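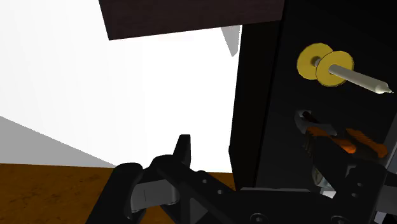
Handcombe est une entreprise de peinture et d'enduits intérieurs. Nous travaillons dans des logements, des cabinets médicaux, des petites salles de classe et, depuis le rachat de l'atelier Žukauskas, dans des maisons anciennes où il faut souvent reprendre les murs avant de parler de couleur. Le blanc reste notre teinte la plus demandée. Une grande surface blanche presque unie, avec du brun foncé au-dessus et du noir à droite, c'est un contraste que beaucoup de clients nous demandent au premier rendez-vous. C'est aussi celui qui pardonne le moins, car une ombre en biais sur un fond clair fait ressortir la moindre reprise.

Notre métier

L'essentiel de notre activité concerne les murs et les plafonds : lessivage, rebouchage, enduit de lissage, ponçage, impression, finition. Nous posons de la toile à peindre quand le support est fissuré. Nous ne posons pas de papier peint panoramique et nous ne faisons pas de façades. Pour les enduits à la chaux, les délais de séchage figurent sur le devis et ne se négocient pas.

L'atelier Žukauskas garde son nom et son équipe. Il s'occupe des badigeons, des raccords sur moulures et des teintes préparées à la demande. Les échantillons sont appliqués sur des plaques de 60 cm de côté que nous laissons chez le client, afin qu'il les regarde le matin, le soir et à la lumière artificielle. Un nuancier en papier ne suffit pas pour choisir un blanc.

L'équipe

Nous sommes 39, répartis sur deux sites. Le bureau et le dépôt principal se trouvent à Flilcombe. L'atelier Žukauskas occupe l'ancien garage Skiner, à côté de la voie ferrée ; l'enseigne du garage est toujours en place et sert de repère aux livreurs. Les apprentis commencent par la préparation des fonds et passent ensuite à la finition, toujours avec le même chef d'équipe pendant leur première année.

Comment se déroule un chantier

Une première visite permet de relever les surfaces et l'état des supports. Elle est gratuite dans notre zone d'intervention. Le devis part sous 9 jours ouvrés. Il indique les produits par pièce, le nombre de couches et ce qui reste à la charge du client, en particulier le déplacement des meubles lourds. Les sols sont protégés par nos soins et les prises démontées quand l'installation le permet.

À la fin, nous faisons le tour des pièces avec le client, à la lumière du jour. Les retouches sont notées sur place. Un petit pot de chaque teinte est laissé sur le chantier, étiqueté avec la pièce et la référence.

Nous rendre visite

Le dépôt de Flilcombe est ouvert du lundi au vendredi, le matin seulement. L'atelier reçoit sur rendez-vous pour les essais de teinte. Les candidatures en apprentissage sont étudiées jusqu'en octobre et peuvent être déposées au bureau ou envoyées par courrier.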